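Ticket 1000-17: Prints coming back with a green cast in the shadows
Opened 15 March 2019
Status: open, waiting on supplier
Queue: Print and exhibitions
Site: Ancombe Gallery, lower workroom

Reported problem
Black and white prints for the pinhole show have a faint green tint in the darkest areas. Worst in the harbour series, hardly there in the portraits. Paper is the Boyer cotton rag. Files went out through the Hoveo print queue as usual. The artist has seen two of them and wants the lot redone before framing.

First reply from Nirik support
Please clean the print heads, run a nozzle check and reprint. In most cases this resolves colour issues.

Our answer
Did that before opening the ticket, and said so in the ticket. Nozzle check is clean. Head clean run twice. Green still there. I would like to know what "most cases" means, as a blocked nozzle gives you stripes and we have no stripes.

Second reply from Nirik support
Please confirm the prints are being viewed under suitable lighting.

Our answer
Looked at under the gallery lamps, under the viewing booth and by the window at noon. It shifts a bit between the three but doesn't go away. An old print of the same negative, made last September on the same paper, looks neutral under all of them. So I don't believe it's the lamps.

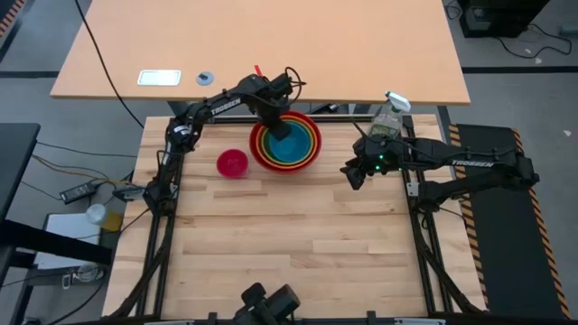
Florian Riviere
Print and Collections Technician

Adding my own notes, as the ticket keeps getting closed and reopened and the history is hard to follow.

What has changed since September: the Hoveo queue was updated, and we opened a new box of paper. The release notes for the update say "improved handling of monochrome files". They don't say what was improved. I asked and was sent the release notes again.

Test 1. Same file, same paper, sent straight from the workstation and skipping the queue. Result: neutral, or close enough that I can't see any green. Repeated it the next morning with a different negative and got the same.

Test 2. Same file through the queue with the profile set by hand. Green is back. The job log shows the profile I picked, then a second line where the queue swaps it for its own. There is no warning on screen when this happens.

Test 3. Last sheets of the old box, through the queue. Green, same as the new box. That rules out the paper as far as I'm concerned, though Nirik still want the batch number. Sent.

Test 4. Ticked "keep embedded profile" in the queue settings, as suggested by Nirik in their third reply. The tick is gone when I reopen the window. Tried it logged in as administrator and it was gone again.

I was told on the phone that the cast is "within tolerance". Tolerance for what? A holiday poster, perhaps. These are pictures with very little in them except shadow, and some of the exposures ran to 70 minutes. If the shadows are green the print is wrong.

For now: all monochrome jobs go straight from the workstation. It's slower and somebody has to feed the sheets by hand, but it works. Please don't use the queue for anything in the pinhole show, even for proofs, as proofs have a way of ending up on the wall.

Reprints so far: harbour series done and flattening. Portraits to follow. Print 141 needs a fresh scan anyway, there is a hair across the sky.

Update from Nirik support
A fix is planned for the next release. Can we close this ticket?

Our answer
No. Close it when the fix is installed here and I've made a print with it.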